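Rangel documentary series returns to the Udico ferry case

A new documentary series about the Udico ferry case will be released on the streaming service Jakik on August 28, 2021. The series has four episodes and is called "The Last Crossing". It was made by the small production company Drilano, which until now has worked mostly on nature programmes for television.

The case is well known in the town of Rangel, but people from other places may not remember it. In May 1994 the night ferry Udico arrived at the harbour with one passenger fewer than it had on its list. The missing man was an accountant. His coat and his shoes were found in the cabin, and the door was locked from the inside. The police closed the file after 116 days and wrote that it was an accident.

Director Hongmei Bai first read about the case in a library in Rangel, where she was looking for material for a different film. She spent two winters with the police file, which has 875 pages, and she asked to speak with every passenger who could still be found.

"I did not want to make a film with one big answer at the end," she said. "Many people told me their own version, and they told it very seriously. I wanted to give them time to speak."

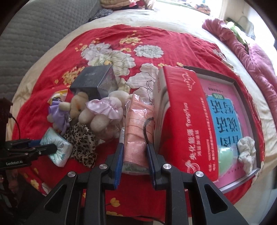 A folded item in a clear bag, on a floral quilt.

The first episode follows the ferry hour by hour through the night. The second is about the accountant's work and the company that employed him. In the third, the viewer meets the people who wrote about the case on internet forums, some of them for many years. The last episode goes back to the harbour, and there the former deck officer Gwilym Craddock speaks on camera for the first time.

Craddock was 39 when the ferry came in without its passenger. He was questioned by police for three days and was never charged, but his neighbours talked about him and he moved away from Rangel the next year. His interview is the longest in the series and also the calmest. He remembers the colour of the carpet in the corridor, and he still disagrees with the report about the time when the engines slowed down.

The series is slow in some parts. The third episode repeats several theories that the second has already answered, and the music is often too loud under the voices. The centre of the story is strong, however, and the old harbour recordings are used with care — they are never played only to frighten the viewer. 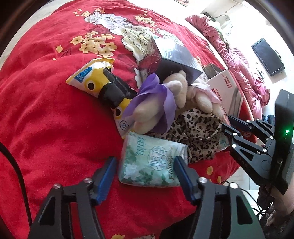

Will all the episodes be available on the first day?
The first two will be. The third and the fourth will follow one week later, and subtitles in English and French will be offered for each of them.

The full series has a running time of 179 minutes. Drilano has also prepared a short podcast with parts of the interviews that were not used, and it will be free to listen to on the company's website.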